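The case for the boring spare part

16th July

My washing machine is fourteen years old and has a broken door catch. The catch is a piece of moulded plastic about as long as my thumb. It can't be bought. The maker stopped stocking it six years after the model went off sale, and the firm's helpline suggested, quite politely, that I look at the current range.

I have spent a good part of this summer on the telephone about that catch, and I have come to think that we argue about the wrong end of repair. Most of the talk is about whether people have the right to open their own machines. That matters, and I'm glad of the changes that have been made. But the right to open something is worth very little when the part you need is not on a shelf anywhere. I can have the door off in ten minutes. After that I'm a man holding a door.

Consider how the trade in parts works at the moment. A large firm makes a run of spares while the model is in production, puts them in a warehouse, and lets the stock fall. Storage costs money every month. A catch that sells for 6 pounds and sits for nine years before anyone asks for it is a poor use of a shelf, and the accountant who says so is right by the rules he has been given. So the stock is cleared. Sometimes it is sold to a dealer, and sometimes it is simply crushed.

The dealers are the reason any old machine still runs. The one I ended up dealing with is called Ramanauskas, a family business with two units behind a tile shop. They told me they keep 574 kinds of catch, hinge and latch, most of them bought as dead stock. They didn't have mine. They had the one from the model before, which is 2 millimetres wider at the foot and otherwise the same in every way I could measure.

Those 2 millimetres deserve some attention. I have now held both parts side by side, the broken one and the wider one, and I can't find any reason for the change. The spring is the same. The hook is the same. The screw holes are the same distance apart. Somebody altered the foot, perhaps to suit a new mould or a new supplier, and in doing so made one small pile of useful plastic useless to everyone who bought a machine after that spring. I don't believe it was done out of malice. I think it was done because no rule and no habit stood in the way.

It was not always like this, and it is not like this everywhere. Tap washers come in a handful of sizes, and have done since my grandparents' time. Bicycle chains fit bicycles made by firms that would happily see each other go under. You can walk into a hardware shop with a dead light switch and walk out with a new one that lines up with the old screws. In each case makers gave up a little freedom in the parts that don't matter, and kept all the freedom they wanted in the parts that do. A washing machine may be as clever as its maker likes. The door catch doesn't need to be clever.

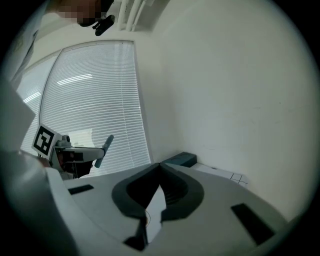

Trosholm Repair and Reuse Club – Opinion

The usual objection is that standard parts hold back design. I have heard this from people who design things for a living and I take it seriously. If every hinge had been fixed by law forty years ago, we would still have the hinges of forty years ago, and some of them were bad. A standard written too early can freeze a mistake.

But look at what is changing under the present arrangement. When I went through the fault lists our club has kept, I picked out the 133 repairs to household machines that failed for want of a part. Hardly any of those parts were new inventions. They were knobs, feet, clips, seals, filter caps and belts. A belt is a loop of rubber. I don't accept that progress depends on every maker having a loop of its own length.

The second objection is that we can now print what we can't buy. I was hopeful about this. A friend with a printer made me a catch, and then another when the first one cracked at the neck. The second held until November's worth of washing had gone through it, by which I mean a month's load, done in one week with a houseful of guests. Printing is a fine answer for a knob on a toaster. For a part that takes a knock every day and keeps forty litres of hot water off the kitchen floor, I would like something made in the proper material by people who have tested it. And somebody has to draw the part first. The maker already has the drawing, and could hand it over on the day it stops selling the spare. That would cost next to nothing, and I have yet to hear a good argument against it.

There is a third objection, put to me less often but with more feeling, which is that old machines waste power and water and ought to go. Sometimes this is true. I wouldn't fight to keep a thirty-year-old chest freezer alive. But it is a separate question, and it should be settled by looking at the machine. At present it is settled by whether a clip snapped. A good machine with a broken clip goes to the tip, and a poor one with sound clips carries on for another ten years. It would be hard to design a worse way of choosing.

I will give credit where I can. Kuvik, who make my vacuum cleaner, print the part number on the part itself, in letters large enough to read without a torch. I lost a wheel, read the number off the other wheel, and had a new one by the end of the week. It cost less than the postage. The same firm sells a kettle whose lid can't be had at any price, so I don't hold them up as saints. All the same, it shows that the thing can be done by an ordinary company selling ordinary goods at an ordinary price.

Then there is Holoslow, the scheme a few towns along the coast have been trying. Shops that join it agree to display, next to the price of each machine, how many years the maker promises to supply the common spares. There is no seal of approval and no score, only the number of years. I went to see it in one shop and watched a couple put back a cheap dishwasher with a two on its card and spend some time in front of a dearer one with a ten. They left without buying either, so I can't claim it as a triumph. But they were asking each other a question that I have never once asked in a shop, and I have bought three washing machines in my life.

What I would like is modest. Let makers agree on a short list of dull parts – catches, feet, hose ends, belts – and settle the sizes between them, with a review every so often to catch the bad ones. Let them publish the drawing of any part they stop supplying. And let the years of supply be written on the card in the shop, in the same size of print as the price. The first of these will take a long time. The other two could be done by next spring.

Meanwhile I have filed 2 millimetres off the foot of the wrong catch, one on each side, and fitted it. The filing took an evening. I'm not skilled, and I spoiled one before I got it right, so I have paid Ramanauskas twice. The door shuts. I have ordered a third to keep in the drawer with the fuses.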